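September
By the Closau house desk
Search this site Enter keyword Go

Knitwear and linen store – inspection checklist with comments

Covers the knitwear shelves, the folding bench and the drying corner at the Closau store. Ullent has its own sheet. Work from the door inward and write the comment at the time. Items marked R were raised at the last inspection and have to be closed or carried forward.

1. Door and walkway
Door opens fully, walkway clear to the back wall.
OK. Two flat crates were leaning behind the door and have been moved to the loading side. Door closer is slow but it latches.

2. Lighting
All fittings working, covers in place.
One tube flickering over the folding bench. Reported. Dark knits are hard to check in poor light, so the bench lamp should be used until the tube is replaced.

3. Heater clearance (R)
No textiles within 2 feet of the wall heater.
Not OK. A drying rack had been pushed up against it again. Rack moved, floor tape put down. Carried forward.

4. Sockets and leads
No damaged plugs, no leads under piles of clothing.
OK. The steamer lead has a kink near the handle – watch this one. The steamer was unplugged when checked.

5. Shelf loading
Heavy knits on the bottom two shelves only. No shelf over 55 pounds.
Shelf C was over. Blankets taken off the top and put in the floor bins. The load label on shelf D is peeling and needs a new one.

6. Knitwear condition
Open each piece out, check both faces, then check cuffs, collar and hem separately. Look for pulled loops, holes, moth damage, and pins or tags left in. Run a flat hand along the inside of the folds, slowly.

Dark ribbed knits take the longest. The grooves go nearly black even with decent light, and a small hole sits in them without showing. Where the ribbing meets a bumpy stitch, stretch the join gently and look again. The charcoal knit is bunched up here, and it needs to be laid flat before anyone signs for it.
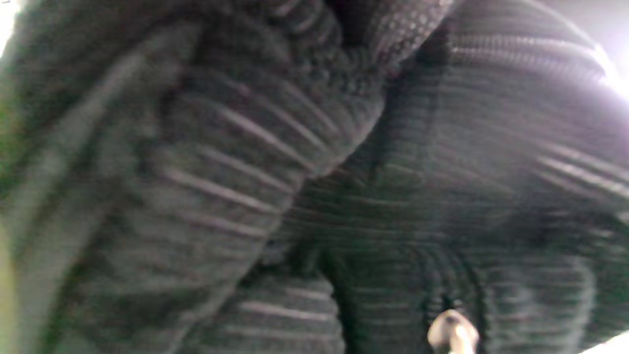
7. Pins, needles and small parts
Bench tray counted out and counted in. Magnet passed over the bench and floor.
One pin found under the bench. Tray count was correct, so it is probably an old one. Loose buttons go in the jar and not back on the shelf.

8. Moth traps
Traps dated and changed on schedule.
Trap by the window is out of date. The others are fine. Nothing caught in any of them. New traps are on order from Nusarard under line 751 of the supply list.

9. Damp
No staining on walls or ceiling, no musty smell in closed bins.
Faint mark low on the outside wall, same size as last time. Dry to the touch. Bin 4 smelled stale and was emptied and left open. Everything from it should be aired before it goes back in.

10. Cleaning products
Labeled, lids on, kept off the textile shelves.
OK. Wool wash was moved down from eye level after the spring spill. The Căpraru stain remover has lost most of its label. Replace the bottle and do not decant it.

11. Step stool
Feet sound, no wobble, stored folded.
One rubber foot is worn through. Taken out of use and tagged. Borrow the stool from the linen room until the new foot arrives.

12. Fire extinguisher and exit sign
Gauge in the green, pin and seal in place, sign lit.
OK on all points.

13. Stock on site
Within the limit agreed for the room, which is up to 2,000 pieces.
Within the limit by the stock book. Winter stock is still coming in, so check the book again before accepting the next delivery.

Actions open: heater clearance, light tube, label for shelf D, window moth trap, stain remover bottle, stool foot. Bin 4 to be smelled again before it is refilled. Leave the completed sheet in the wall pocket inside the door – the copy goes to the office with the stock book.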